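Filed under: Help > Tenants & Workspace > Common Questions

Skutstead shared workshop FAQ. Updated 14 Jun 2021, ask Margus if anything's out of date.

How do I get a bench?
Sign up on the sheet by the door or email Margus Laur. Full day or half day. No hourly, sorry.

What does it cost?
270 a month for a fixed bench. Day passes, see the price list. Deposit is 2 months, back within 12 working days of you leaving.

Can I leave my stuff set up overnight?
Fixed benches yes. Day benches no, clear by closing.
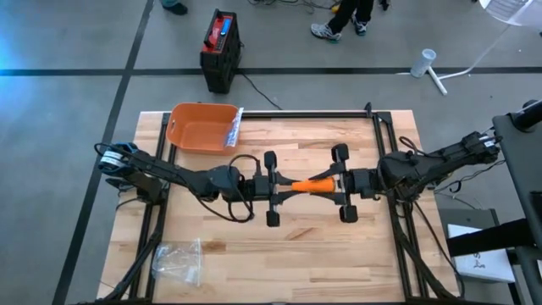

Isla MacAulay wrote in to ask if "overnight" covers weekends too, as she lost a Saturday packing up and unpacking again. Yes, weekends count, fixed benches only. Will make that clearer on the signup form.

Is there parking?
Two spaces out back, loading only. Otherwise the Urnska lot across the road.

Can I bring a guest?
One at a time, sign them in. They're your responsiblity.

Noise?
Loud tools before 6 pm. Headphones for music, please. We've had complaints.

Heating?
Comes on in October. Not before, don't ask Margus.

Do you take deliveries?
Small parcels yes, put your name AND bench on the label. Pallets by arrangment. 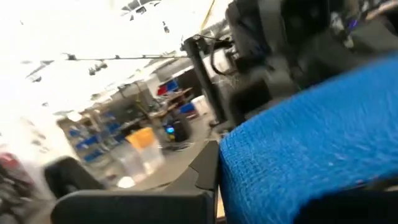 Blue textured wrap, close up.

Lost my key fob?
Tell Rūta Eglītis same day so she can cancel it. New one takes a day or two.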